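Vasa Pair: Hand-Held Grippers for Demonstration Recording

By the Sturkeck product desk
31/05/2021
14 shares | 6 comments

The Vasa Pair is a left and a right hand-held gripper, sold together, with a printed rulebook that weighs nearly as much as one of them. We would like you to read the rulebook. Experience suggests you will use it to level a desk, so the parts that matter most are repeated on this page.

The Pair is for recording people doing ordinary jobs with their hands, in a form a robot can later learn from. It won't stop you recording them badly. Most of the returns we handle are for grippers in perfect working order, accompanied by a folder of sessions in which the markers spent the afternoon up somebody's sleeve.
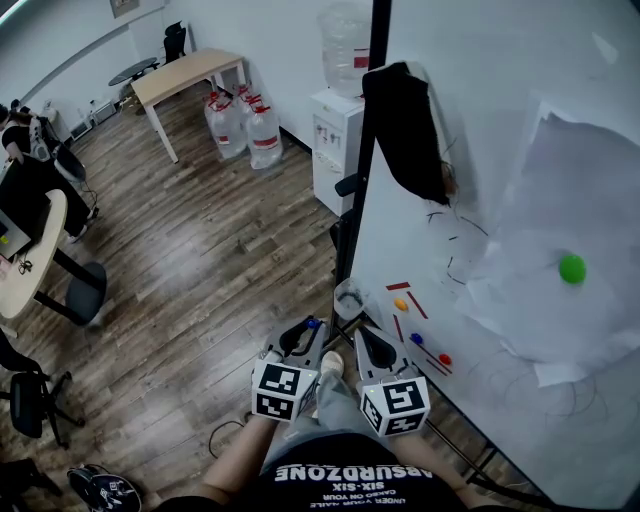 Seated work at the board, with both grippers held low and the marker cubes uncovered.

What the rules cover

The rulebook follows the Rurkiro house practice, second edition, which we adopted after our own first attempt came to 434 clauses and contradicted itself on the subject of chairs. The Rurkiro version has 20. It is shorter because whoever wrote it had met some operators.

Before the session

Markers clean, flat and facing out. A thumbprint across a black square is a thumbprint across every recording you make that day. Wipe with a dry cloth. Do not improve a worn marker with a felt pen, however steady you believe your hand to be.

Sleeves up or short. Lanyards off. Watches are allowed if they stay clear of the housing, and they never do.

Sit or stand, but pick one and write it on the session sheet. A recording that begins in a chair and ends on tiptoe is two recordings sharing a file name.

Drinks go on the floor side of the stand or, better, in another room. Clause 6 has more to say on this and says it quite sharply.

The work surface
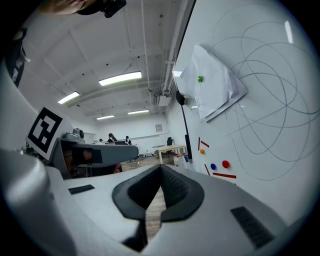
Upright boards are harder on a rulebook than tables are. Things on a table stay where gravity left them, and an operator can reset the layout without much thought. On a whiteboard everything depends on magnets and tape, so the layout has to be written down before anyone picks up a gripper. Round magnets in orange, blue, red and green, a few red strips and a sheet of crumpled paper make a perfectly good practice layout, and the looping pen lines can stay if they were there at the start. What you can't do is wipe them off halfway through because a visitor is coming. The rulebook treats old pen marks as part of the surface. So does whatever is learning from your recordings, and it has no idea they were left over from a meeting.

Paper is permitted in any condition. If it starts crumpled, it is to be crumpled at the start of every take in the set. Operators who smooth it out between takes mean well and should be given something else to do.

People in the background

Other people may carry on working. Clause 11 asks only that they know recording is under way and have agreed to it, in writing, before it begins. A colleague who objects gets the room, and you come back later. We have been asked whether a desk plant counts as a person for this purpose. It does not.

During the take

Keep both grippers in use or in plain sight. Resting one on your knee is fine. Putting it down behind you and forgetting which hand it belongs to is the second most common fault we hear about.

Close the fingers on the object and not on each other. The pads are replaceable, which some customers have taken as encouragement.

If something falls, let it fall and finish the take. Mark it as a drop. The urge to lunge is natural and produces footage of the ceiling. A dropped magnet is useful information, and the sheet has a box for it.

Stop after 20 minutes and rest the wrists for as long as it takes to fill in the paperwork. The paperwork was designed with this in mind.

Afterwards

Name files on the same day. "Final", "final new" and "use this one" are not names. The Zinchenko labelling sheet is packed with every Pair and has a column for each thing you will otherwise swear you can remember.

Supplied with the Vasa Pair

2 grippers, left and right
Spare finger pads
Replacement printed markers, one set
Zinchenko labelling sheets
Rulebook

The rulebook was last revised in December. Owners of the earlier printing can have the new one at no charge by sending us the old cover, and please take it out from under the desk first. Carrying cases are sold separately. The case holds both grippers and the rulebook, or both grippers and a sandwich.

6 comments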